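Pues ya tengo opinión sobre el kit de cerradura para taquillas de Prakunex, que me llegó el 09/10/2026 y que he montado en el armario del trastero (sí, el de las bicis, el que se abría solo). Lo pillé en Fudeck por 23 euros y lo he abierto y cerrado más de 600 veces, ¡y sigue tan fino como el primer día!

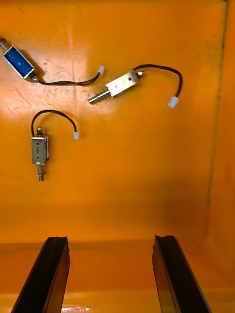 Foto: Busance

Los solenoides vienen con su cable negro y su conector blanco, así que no tuve que soldar nada. Lo que menos me gusta es el manual, que es malísimo, y el zumbido al abrir, que de noche se oye desde el pasillo. El de Nigam que tenía antes era más silencioso, pero me duró hasta mayo. De momento me quedo con este y ya he pedido otro para el buzón.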